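# Chapter 9: Surface Finishes for Worktops and Tables

A surface finish is the outermost layer of a piece of furniture, together with any treatment applied to it. It determines how the piece resists stains, scratches and heat, and it accounts for a large share of the cost of repair. Chapter 8 covered the core of the panel: its density, its stiffness and the way it holds a screw. This chapter takes the core as given and deals with what is placed on top of it.

The material is arranged by type of finish. Section 9.1 defines the terms used in the rest of the chapter. Sections 9.2 and 9.3 treat natural stone and printed patterns. Section 9.4 treats clear coatings on wood, and Section 9.5 sets out the test methods. Readers who have already worked through the Jandholm exercises in Chapter 6 may skip the first half of Section 9.5.

**Before you start.** You should be able to:

- read a panel cross-section drawing (Chapter 3)
- convert between degrees Fahrenheit and degrees Celsius
- calculate the change in length of a strip from its moisture content (Chapter 7)

## 9.1 Terms

The *face* is the side of a panel that is seen and touched in normal use. The *back* is the opposite side. A panel finished on the face only is called *unbalanced*. Unbalanced panels tend to bow as the humidity of a room changes, and the bow is greater in thin panels than in thick ones.

The *pattern* is the visible arrangement of color on the face. It may run through the full depth of the material, as it does in solid stone, or it may exist only in a thin layer near the surface. The distinction matters in repair. A scratch in a through-pattern can be sanded and polished. A scratch that passes through a thin pattern layer exposes whatever lies beneath it, and the color can then be restored only by filling or by replacing the face.

The *repeat* is the distance after which a printed pattern begins again. A short repeat is cheaper to print but is easily noticed on a long counter. The Carbone series, used in the worked problems at the end of this chapter, has a repeat of 175 cm. On a table shorter than this the repeat cannot be seen in the long direction. 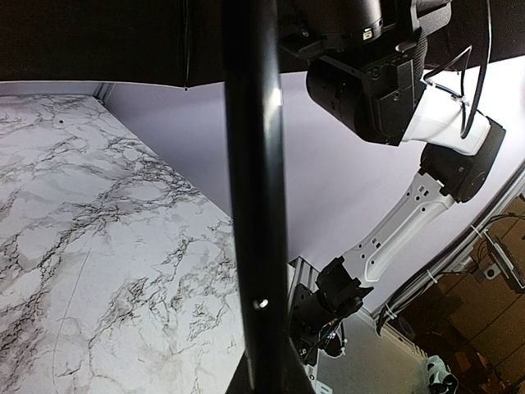
*Veining* is the general name for dark or light lines that cross a field of another color. In natural marble, veins form where minerals other than calcite have filled cracks or become trapped in layers as the rock changed. Their direction is therefore related to the history of the rock, and adjacent slabs cut from one block show nearly the same lines. Installers use this property to match slabs at a joint. In printed patterns the lines are drawn or scanned, and matching at a joint depends on where the sheet is cut.

*Gloss* is the share of light that a surface reflects in a mirror-like way. It is measured with a gloss meter at a fixed angle and reported in gloss units. Two faces of the same color but different gloss will not look alike under a window, and a replacement part must be matched on both counts.

## 9.2 Natural stone

Stone faces are grouped by mineral content. Marble and limestone consist mainly of carbonates and react with weak acids. Granite consists mainly of quartz and feldspar and resists them. Lemon juice left on polished marble removes a small amount of material and leaves a dull mark known as an *etch*. An etch is a change in the surface itself. No cleaner will remove it, and the area must be polished again.

Sealers reduce the rate at which liquids enter the pores of the stone. They do not prevent etching. In the Lomville trials, Fumiko Oshima prepared 196 marble samples with the sealer Batimum and left 35 of them untreated on one half as a control. Oil stains were lighter on the treated halves. Etch marks from vinegar showed no difference between the two.

The procedure for these trials is given in Section 9.5. The present section continues with the choice of slab thickness, beginning with the unsupported edge. Where a slab extends past its base, the greatest tension occurs in the upper face directly above the line of support, and it is at this line that cracks begin.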